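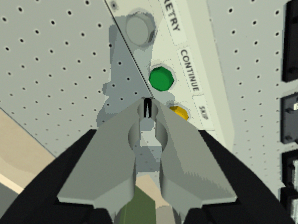 By Veerle Hoekstra

Leave a slice of bread on the counter on Monday and come back on Wednesday. You will find a slice of bread that could be used to fix a roof.

Most people will tell you it dried out. Most people are partly right, and they should enjoy the feeling while it lasts. Bread does lose water when it sits around with no wrapper on. But scientists have sealed bread up so tightly that no water could get away, waited, and found it had gone stale all the same. Something else is happening in there, and it starts almost as soon as the loaf comes out of the oven.

What bread is made of, mostly

Bread is flour, water, yeast and a little salt. Flour is wheat that has been ground up until it gives in. And the biggest part of flour is a thing called starch.

Starch is how a plant packs its lunch. The wheat plant makes sugar out of sunlight, water and air, hooks the sugar together into very long chains, and folds the chains up into tiny grains inside each seed. The idea is that the seed will eat the starch later, when it is trying to become a new wheat plant. We get there first and make sandwiches.

In raw flour those chains are packed neatly, side by side, like socks in the drawer of somebody much tidier than you. Neat starch is hard and gritty. Try a pinch of flour on your tongue if you don't believe me, although I'd stop at one pinch, and raw flour can carry germs, so on second thought just believe me.

Then it gets hot

When dough goes into the oven, the starch grains heat up and soak up water from the dough. They swell. The tidy chains come loose and flop about in every direction with water tucked in between them. The sock drawer has been emptied onto the bed.

Scientists call this gelatinization (say it juh-LAT-in-ih-ZAY-shun, and then have a short rest). It's the same thing that happens when gravy gets thick, or when hard little grains of rice turn into soft ones. Messy, watery starch is soft and bendy, and so fresh bread is soft and bendy too.

And then it gets tidy again

Now for the sad part. As soon as the bread starts to cool, the chains start creeping back together. They line up. They press against each other and squeeze out the water that was between them. Give them a day or 2 and a good many of them are back in stiff little bundles, and your bread has turned firm and crumbly.

This is called retrogradation, which means "going backward." The starch never gets all the way back to how it was in the flour. It makes a pretty good effort, though, and you can tell by trying to bite it.

The squeezed-out water has to go somewhere. Some of it wanders out to the crust. Crust is dry and crackly when it's fresh, and it soaks up the water and goes leathery. So a stale loaf has a hard middle and a chewy outside, and a fresh loaf has a soft middle and a crunchy outside. It has swapped everything around, and improved none of it.

Do not put it in the fridge

Grown-ups love putting bread in the fridge. They feel they are looking after it. Unfortunately, starch chains line up fastest when it's chilly without being frozen, and "chilly without being frozen" is the whole job of a fridge. Bread in the fridge goes stale several times faster than bread on the counter.

The fridge does slow down mold, so your grown-up has a point, and you may want to let them have it. But mold and staleness are different things. Mold is alive. It's a fuzzy relative of mushrooms that landed on your bread and moved in. A moldy slice goes in the trash, and so does the rest of a soft loaf it came from, even the parts that look fine, as mold can send thin threads into places you can't see. Stale bread with no mold on it is perfectly safe. It's just bad company.

The freezer is another matter. Once bread is frozen solid, the water is locked up and the chains can hardly move. They're stuck in whatever mess they were in. Slice the loaf before you freeze it, unless you enjoy sawing.

Toast is a rescue

You can undo staleness, for a little while, with heat. Warm a stale slice and the bundles of starch come loose and take some water back in. This is one reason toast made from yesterday's bread is soft inside, and why a tired roll can be talked into a second life after a few minutes in a warm oven.

Eat it quickly. When it cools, the tidying starts all over again, and this time there's less water left to go around. A roll that has been warmed up and then forgotten is one of the hardest things in any kitchen. My friend Tineke Schouten left one on her desk and used it as a paperweight until April, and I understand the papers stayed put.

Try it yourself

You'll need 3 slices from the same loaf and 3 bags that close properly.

Put each slice in its own bag and press the air out. Write on the bags so you don't have to guess later. One goes on the counter, one in the fridge and one in the freezer. Then leave them alone until the day after tomorrow, which is the difficult part.

Take the frozen one out and let it thaw in its bag. Let the fridge one warm up as well, so that you're testing the bread and not the temperature. Now press each slice gently with a finger and see how well it springs back. Bend each one. Have somebody else shut their eyes and do the same, and ask them to put the slices in order from softest to hardest.

Write down what they say, including if they say it was a waste of bread.

What to do with the stale one

People have been stuck with old bread for as long as they have had new bread, and they got quite crafty about it. French toast works better with stale slices, which soak up the egg and milk without falling to bits. Croutons are stale bread cut small and given a fancier name. There's bread pudding, stuffing, bread crumbs for the top of macaroni, and an Italian salad called panzanella that is mainly tomatoes and old bread, and very good.

Ducks are not on the list. Bread fills them up and gives them hardly anything they need. If you'd like to feed the ducks, thawed peas go down well.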